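Brestgate コミュニティ ヘルプ
双腕セル・グリッパー・周辺機器

マグカップを運ぶ途中で右グリッパーが脱力し、アームも保護停止になります

Shanti Rawat
投稿日:2026年7月28日

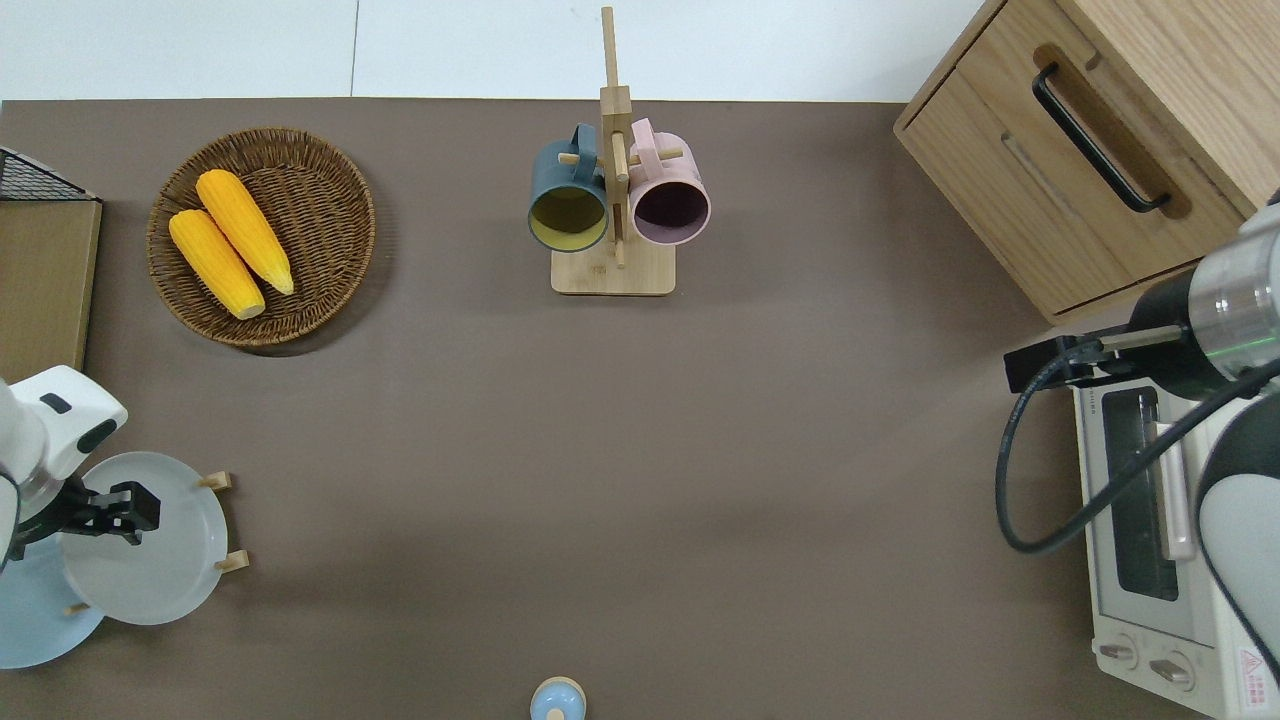

右アームの手首まわりで出る不具合について、知恵を貸してください! キッチンの片付け作業をさせる双腕セルを組んでいて、マグツリーからカップを外し、手前に置くところまでをひとつの動作にしています。左アームは皿立ての白い皿を担当していて、こちらは本当に気持ちよく動きます。初めて皿をすっと抜き取ったときは思わず拍手しました。問題は右です。オーブントースターの上を越えてマグツリーへ伸び、カップを取って戻ってくる途中で、グリッパーが突然力を失います。手首から出ている黒いケーブルがオーブンの天面の上で大きな輪を描いているので、これも関係あるのかな、と思いつつ確信が持てません。

症状をもう少し詳しく書きます。

コントローラーは Dretier、グリッパーは Zisel の二指タイプで、左右とも同じものです。起動直後の単独テストでは、開閉も把持力の変更もまったく問題ありません。カップを取りに行く動作も、最初のうちはきれいに通ります。ところが連続で回していると、あるとき急に「ツール通信タイムアウト」が出て、指がゆるみます。昨日は14回目で出ました。その前の日はもっと早く出ています。決まった回数で出るわけではなさそうです。

困っているのは、通信エラーが出てもアーム本体は2秒ほったらかしで動き続け、それから保護停止に入ることです。その間、カップは指に引っかかっているだけの状態で運ばれます。昨日はピンクのカップがそのまま落ちました。机に当たってごろんと転がっただけで割れませんでしたが、心臓に悪いです!

試したことは次のとおりです。

・把持力を上げた → 変化なし
・右の動作速度を下げた → 出にくくなった気がするけれど、やっぱり出る
・グリッパーのファームウェアを入れ直した → 変化なし
・カップを持たせずに同じ軌道を流した → それでも出た

最後のものが一番気になっています。持っていなくても出るのなら、把持の問題ではないですよね? 一緒に作業している Floor Declercq は「グリッパーの基板が弱っている」派で、交換品を頼もうと言っています。私はまだ、頼む前にできることがあるはず派です。来週までに左右そろって動くところを見せたいので、切り分けの順番だけでも教えてもらえるとすごく助かります。

Ilse Van Loon
ベストアンサーに選ばれました

とてもいい切り分けをしていますね! 空の状態で同じ軌道を流しても出た、という一行で話がぐっと狭くなりました。把持力と軌道速度の話はいったん脇に置いて大丈夫です。

私ならケーブルから見ます。写真のように輪が大きく余っていると「長さに余裕があるから安全」に見えるのですが、手首の回転と組み合わさると、余った分がどこかに寄って引っかかります。平らな机の上ならただ滑るところが、オーブンの角があるとそこで止まるんですね。アームはかまわず進むので、コネクターの根元だけがくいっと曲げられる。これが繰り返されて、ある回で瞬断、という流れを疑っています。私のところの Meijer 工房のセルでもそっくりの出方をしました。あのときは棚の角でした。

まず基板の交換を注文する前に、左右のグリッパーを入れ替えてみてください。Zisel 同士で型が同じなら、手間はたいしたことありません。

1. セルの電源を落とし、非常停止も押した状態にします。残っている動作プログラムは読み込みを外しておきます。
2. グリッパー本体だけを左右で交換します。ケーブルは動かさず、右は右、左は左のまま残します。
3. ツールの重量と中心の設定が左右で違う場合は、それも合わせて見直します。
4. カップも皿も持たせず、右の軌道だけを低速で繰り返します。人は手の届く範囲の外に立ち、非常停止は手元に置きます。
5. エラーが右で出れば、疑わしいのはケーブルか手首側の差込口です。左に移って出るようならグリッパー本体、つまり Floor さんの勝ちです!

右で出た場合の続きも書いておきます。

電源を落としたまま、コネクターを抜いてピンを見てください。一本だけ引っ込んでいる、根元の被覆に白っぽい折れ筋がある、ロックリングが指で回るほどゆるい。どれも見つけたらそこでケーブル交換です。テープで補強して様子を見るのはおすすめしません。直ったように見えて、忘れたころに落とします(やりました)。

見た目がきれいでも安心はできないので、次はログです。Dretier の診断画面に、関節角とツール通信の状態を並べて記録する項目があります。タイムアウトの瞬間に手首の角度がいつも似た値なら、ほぼケーブルと思っていいでしょう。値がばらばらなら電源側、特に指を閉じるときの電圧低下を調べます。連続運転で出やすいというのは、こちらの可能性も少し残しています。

引き回しのやり直しは、次のようにしています。

固定点を手首のすぐ後ろに一つ、肘の手前にもう一つ置きます。その間のたるみは、手首を両端まで回したときに突っ張らない最小の長さまで詰めます。測り方は原始的で、低速のティーチングで手首を端まで回し、止めてから、コネクターに力がかかっていないかを見るだけです。うちは最終的に輪の高さを200 mm以内に収めて、機嫌よく動くようになりました。アームの型で変わる値なので、そのまま写さずに必ず自分のセルで確かめてくださいね。

それと、オーブンのことを一つ。作業に加熱が入るのなら、ケーブルが天面をまたぐ配置は引っかかりとは別に問題です。加熱運転をする予定が少しでもあるなら、ケーブルを上へ逃がすか、オーブンの位置を動かすかしてください。位置を動かすなら、衝突回避用のモデルの更新もお忘れなく! これを忘れて、何もない空間を律儀によけて通るアームをしばらく眺めていたことがあります。

最後に、私が一番早く直してほしいところです。通信が切れてから2秒動き続けるというのは、ケーブルが直っても残る別の不具合です。Dretier のツール設定に「通信喪失時の動作」という欄があり、「警告のみ」になっていると本体はそのまま進みます。「制御停止」に変え、待ち時間を最短にしてください。変えたあとは、低速・無負荷で動かしながらソフト側からツール通信を無効にして、本当に止まるかを見ます。動作中にコネクターを手で抜いて試すのはなしです!

左アームにも同じ設定を入れましょう。今調子がいいほうほど後回しになりがちなので。

Efraín Arango

自分も Zisel で脱力が出ていたけど、把持力を最大にしたら直りました! 一度最大にしてみては? あと再起動も大事。朝いちばんに再起動するようにしてから快調です。

この投稿へのコメント

Fenna Dierckx
把持力を最大にするのは待ってください。質問には、力を上げても変わらなかったとあります。通信が落ちているときは設定値そのものが届きませんし、陶器のカップだと欠けるほうが心配です。

Efraín Arango
あ、読み飛ばしてました、すみません。うちはプラスチックのカップでした。ケーブルも一応見てみます!

Fenna Dierckx

Ilse さんの手順に全面的に賛成で、そこに足したいことだけ書きます。

通信が切れたときに指がどうなるかは、グリッパーの設定次第です。Zisel の二指タイプは、信号を失ったときに「保持」か「解放」かを選べます。今の症状を読むと「解放」になっていそうです。カップや皿を運ぶだけなら「保持」が合うと思います。ただし、人の手が指の間に入りうる作業では話が逆になります。そのセルに誰がどこまで手を入れるのかを先に決めて、それから選んでください。電源そのものが落ちた場合の挙動は別扱いなので、そちらは取扱説明書の該当ページを確認です。

もう一つ、落下の後始末について。カップが転がった先に左アームがいると、次の動作で押しつぶしたり、皿立てごと倒したりします。片方が止まったらもう片方も止まる連動になっていますか? 双腕だと、ここが片側ずつの設定のまま残っていることがあります。右が保護停止に入ったのに左が楽しそうに皿を取りに行く、あれです。

試験中のカップは、割れない素材で似た形のものに替えておくと気が楽ですよ。重さが違うとツール側の負荷設定も変わるので、替えたら設定も見てください。

あと、ログを取るときは、エラーが出た回の一つ前の回も保存しておくのがおすすめです。根元が曲げられているときは、完全に切れる前の回に再送の回数が増えていることが多くて、これを見つけるとちょっとした探偵気分になれます! 逆に前の回がまったくきれいで、いきなり落ちるなら、ピンの接触より電源を先に見ます。

Shanti Rawat
追記

みなさん、ありがとうございます! すごい、一晩でここまで進むとは思っていませんでした。

グリッパーを左右入れ替えて、空で流しました。エラーは右に残りました。つまり Floor の基板説は消えて、ケーブルか差込口です。本人は交換品の注文画面を静かに閉じていました。

電源を落としてコネクターを抜いたら、根元の被覆に折れ筋がありました。Ilse さんが書いていたとおりの見た目で、二人で声が出ました。ログのほうも、残っていた分を並べてみると、タイムアウトのときの手首の角度がどれもよく似ています。マグツリーから戻るときに手首をひねる、ちょうどあの区間です。Fenna さんの言う再送の増加は、一つ前の回を保存していなかったので確認できませんでした。次からは残します。

設定も見ました。「通信喪失時の動作」は、はい、「警告のみ」でした。左右とも「制御停止」に変更し、ソフトから通信を無効にする試験をして、両方止まるのを確認しました。片方の停止でもう片方も止まる連動は入っていなかったので、これも有効にしました。指の設定は「保持」にしています。運転中はセルの中に手を入れない運用にしているので、それを手順書にもきちんと書き足しました。

ケーブルは新しいものを手配中です。届くまで右アームは動かさず、左の皿の作業だけ進めます。引き回しは肘の手前に固定点を増やすつもりで、オーブンは加熱こそさせないものの、この機会に少し奥へずらせないか相談しているところです。衝突回避のモデルも忘れずに直します!

一つだけ追加で聞かせてください。肘の手前の固定には、面ファスナーのバンドと樹脂のクランプのどちらを使っていますか?

Ilse Van Loon

折れ筋、見つかりましたか! お見事です。

うちは手首側が樹脂のクランプ、肘側が面ファスナーです。手首側はずれると困るのでしっかり留め、肘側はティーチングをやり直すたびに長さを調整したくなるので、外しやすいほうにしました。クランプを使うときは、ケーブルがつぶれないように内側に柔らかい当て物を一枚入れてください。締めたあと、指でケーブルを軽くひねって少しだけ回るくらいが好みです。

新しいケーブルに替えたら、最初の連続運転はぜひ空のままで。それが通ったら、カップを持たせた結果もここに書いてくださいね。楽しみにしています!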